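Subject: Re: [headphones] Farano closed-back, buy or wait?

Hello all, and thank you Ilir for the fast answer.

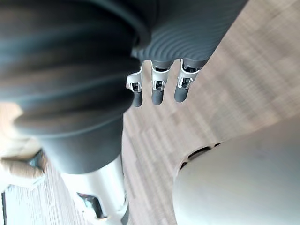
I tried the Farano again last night with my old Uditz amplifier. The bass is fuller than I remembered, but after two hours my ears were warm and the left pad was pressing on my glasses.

Ilir Trajkovski wrote:
> If you wear glasses, try the Zurkico pads.
> Mine cost over 400 dinars with postage and
> the colour is a bit ugly, but they are softer.

Are these pads changing the treble? I listen mostly to piano, and I would not like to lose the clear sound in the centre. Also, does somebody know if the cable from the older model fits? The shop could not tell me.

Regards,
Vesna Petek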